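Keeping an oil-filled welder or battery charger in good order

Plenty of older workshop machines have their transformer sitting in a tank of oil. Arc welders from the sixties and seventies are the usual ones, along with some heavy battery chargers and the odd voltage regulator. They last for decades if the oil is looked after, and most of the looking after can be done by the owner with the plug out. The tips on this page are for small single-phase sets of the sort that turn up in garages and farm sheds. Anything fixed to a pole or standing in a fenced compound belongs to the network company and should be left alone.

Before you start

Unplug the machine and keep the plug where you can see it. If it is wired straight into an isolator, switch off, lock the isolator and have a competent electrician disconnect it. Leave it overnight so the oil cools.

Find the rating plate and write down the make, serial number and oil quantity. Our own set is a Bornis 837, which holds 13 litres, and the plate is on the back under the carrying handle where it collects spatter. A rag with white spirit will bring the lettering up. Do not use a wire brush on it.

If the machine was made before the late eighties and you do not know its history, have the oil tested for PCBs before you open the tank. These were once used in some electrical equipment and are harmful. A testing laboratory will send a small bottle and instructions. Until the result comes back, do not drain it, do not top it up and keep it off bare soil. If the test is positive, the whole thing goes to a licensed contractor.

Checking the level

Stand the machine on a level floor. Most have a sight glass or a dipstick under a screwed cap. Oil should lie between the marks when cold. Wipe round the cap first, as grit on the lid goes straight into the tank when you undo it.

A level that drops over a year means a leak. Look at the drain plug, the lid gasket and the bushings where the leads come out, in that order. Dust the outside with talc, leave the set standing for a day and the wet line will show up. Drain plugs can usually be cured with a new fibre washer. Gaskets want replacing with nitrile-bonded cork cut to the old pattern. Bathroom sealant does not hold against oil and makes a mess of the next repair.

Judging the oil by eye

Draw a little off into a clean glass jar and hold it to the window. Good mineral oil is clear and pale yellow. Dark brown means it is old or has been overheated. Cloudiness means water. A sharp, burnt smell points to arcing inside, and a machine with that smell should not be plugged in again until it has been looked at.

A clear sample can still be damp, so a jar test will condemn oil but will not pass it. For a proper answer you need a breakdown voltage test. The counter at Culthorpe takes samples on any weekday and posts the result. Use the bottle they give you – jam jars are never dry enough.
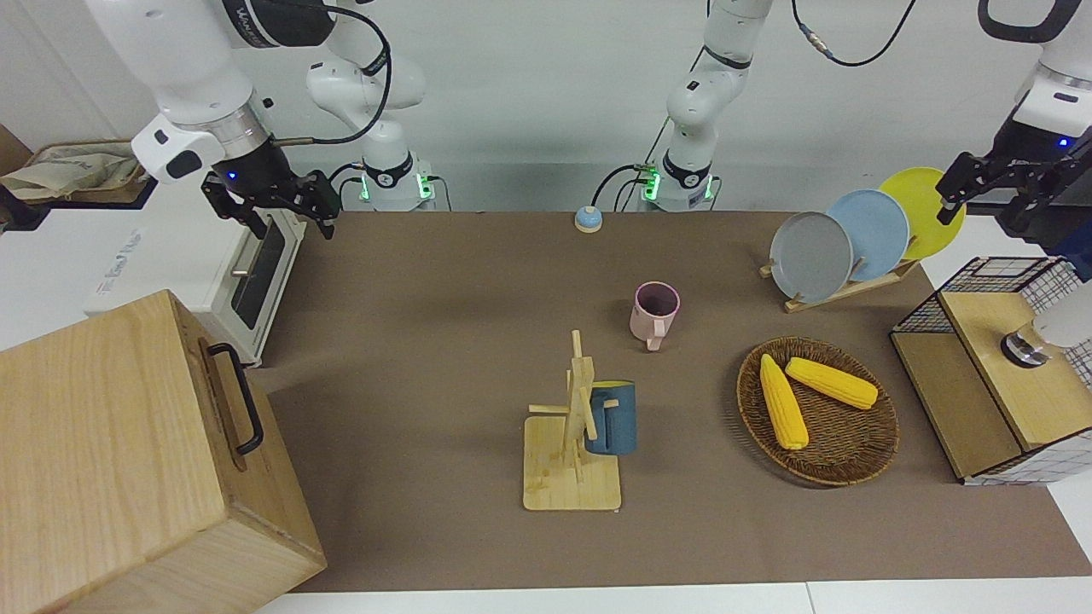

Can I top up mineral oil with one of the newer vegetable-based fluids?

Stay with the type that is already in the tank unless the maker of the machine says otherwise. The two will mix, but the vegetable-based fluids are thicker, and in a set that breathes freely to the air they can thicken further with age. They are better suited to sealed tanks. If you want to change over, ask the maker, drain fully and fit new gaskets at the same time.

Changing the oil

Choose a dry day. Damp air gets into oil quickly, and a shed with a wet floor in November is a poor place to have the lid off. Start in the morning so that the tank can be closed again the same day.

Put the machine on blocks with a tray under it that will hold the full quantity. Crack the drain plug with a ring spanner – on the Bornis it is a 19 mm head – and let the oil run out slowly. Tilt the set towards the plug at the end. There is always sludge in the bottom corner, and it comes out best while the last of the oil is still moving.

Do not wash the tank with petrol, paraffin or brake cleaner. Flush it with 2 litres of new transformer oil and drain that off as well. Keep rags away from the windings, as lint hangs on to moisture.

Refill from sealed cans only. Pour down the side of the tank through a clean, dry metal funnel so that the oil does not froth. Fit the lid, wipe everything down and let it stand overnight before you connect it. The trapped air needs time to rise. Check the level again in the morning and top up if it has settled.

Engine oil, hydraulic oil and cooking oil are not substitutes, whatever the man at the autojumble says. Engine oil has additives in it that spoil the insulation.

Keeping damp out

Many tanks have a small breather with drying crystals in it. The crystals change colour when they are full of water, and the label on the breather says which colour is which. Lozano breathers unscrew by hand and take a refill cartridge. Older ones have to be tipped out and filled again. Keep spare crystals in a screw-top jar with a good seal.

If there is no breather, keep the machine somewhere with an even temperature. An unheated shed that warms up every afternoon and goes cold at night will draw moist air in and out of the tank all winter. A loose cover over the top helps. Plastic sheeting tied down tight does the opposite.

Spills and old oil

Put cat litter or dry sawdust on a spill straight away, tread it in, leave it an hour and sweep it up. Do the same again for what is left. On concrete a stiff paste of washing powder and warm water will lift most of the stain. Never hose oil towards a drain.

Old oil goes back into the empty cans, labelled. Most council tips have a tank for used engine oil but not all will accept transformer oil, so ring first. Ours takes it, though not on a Sunday. Oily rags go in a lidded metal bin outdoors.

What to keep on the shelf

One sealed can of the right oil, two fibre washers for the drain plug, a sheet of gasket cork, a jar of crystals and a metal funnel with its own bag. Plovau do a flat drain tray that slides under most welders without blocks. Write the date of the last oil change on masking tape and stick it inside the cable hatch.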